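Mekow Trail 2 running shoes, used on the track only

Rating: 4 out of 5
Posted January 12, 2021

Quick one, on my lunch break. Bought these in the fall after my old pair split at the toe. Paid 95 at the Clenden outlet, no box, last pair in my size. Yes they say Trail on them. No I don't run trails. I run laps and I walk the dog.

Fit first. Snug in the heel, roomy up front. I went a half size up from my usual and glad I did. Wide feet might still want to try them on in a store. Tongue slides to the left after a mile or so, drives me nuts, double knot and it mostly stays put.

Grip is the reason I'm writing. Our track is the old rubbery kind, rust red, and my last shoes (Kokora, the cheap ones) squeaked and slid on it any time it had rained. These don't. Did a set of 200s in drizzle last week and took the bend as hard as I can take a bend, which isn't very hard, and never felt the foot go. The lugs are low enough that you don't feel like your wearing cleats.

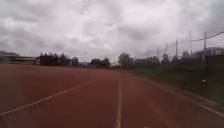
On grass they're OK. I cool down on the verge sometimes, easier on the knees. Wet grass is fine, mud packs into the tread and you'll be digging it out with a stick. Takes forever to dry too. Stuffed with newspaper overnight, still damp at the toes in the morning.

Cushioning: firm. Firmer than I like for anything over five miles. For intervals it's great, you get some pop off the surface. For a long slow Sunday I switch to my other pair. If you're coming from something squishy, give it a couple of weeks before you send them back.

Wear so far: 677 laps. I keep a tally in a notebook, don't laugh. Outsole on the left heel is starting to go smooth, the right looks almost new, so thats probably me and not the shoe. Upper has no holes. One lace end lost its plastic tip in the second week and now it's a pain to thread. Would have been nice to get a spare set of laces at that price.

Color is dull. Gray with a darker gray. Hides dirt, I guess.

Sent Mfaume an email about the insole (they sell the replacements), the glue let go under the arch and it bunches up if you don't smooth it down first. Got a reply in 2 days, they mailed a new pair free. Good service. New ones haven't moved.

Would I buy again? Yes for the track. Probably in February if the outlet has its sale. Taking off a star for the tongue and the slow drying.

Ok, back to work.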